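Avier 2 – motion planning and grasp software for two-arm benches

We have run Avier 2 on the bench at Briltthorpe since July, in place of the planner that came with the arms. The job is sorting crayons by colour into baskets and a tray. It is dull work, and good for showing up weak software.

Setup took most of a Tuesday. The hand-eye calibration tool is the best part of the package. It walks you through the poses, tells you which ones it didn't like and lets you redo only those.

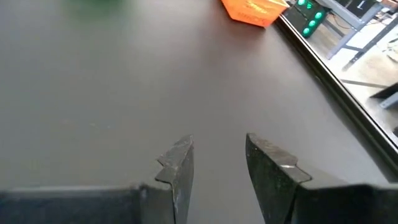 Wrist view, fingers apart, orange container at the top.

Perception is fair. The wrist feed copes with a dark, slightly shiny table better than I expected, but crayons lying side by side still get merged into one long blob. The Jõgi plug-in splits them properly – it costs extra and slows each cycle.

Planning is where the money goes. With both arms
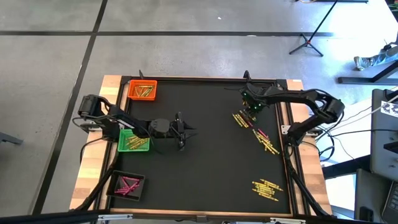 reaching over the same mat, the old planner simply made one wait. Avier plans them together and keeps the elbows apart. Over 1,000 logged picks, 639 needed no replanning at all. The rest mostly paused for a moment and carried on.

The log viewer is poor. It stops loading past 1,000 entries, and the search ignores arm names. Support at Plullirport answered my emails but gave no date for a fix.

Four stars. I'd buy it again for two arms, but not for one.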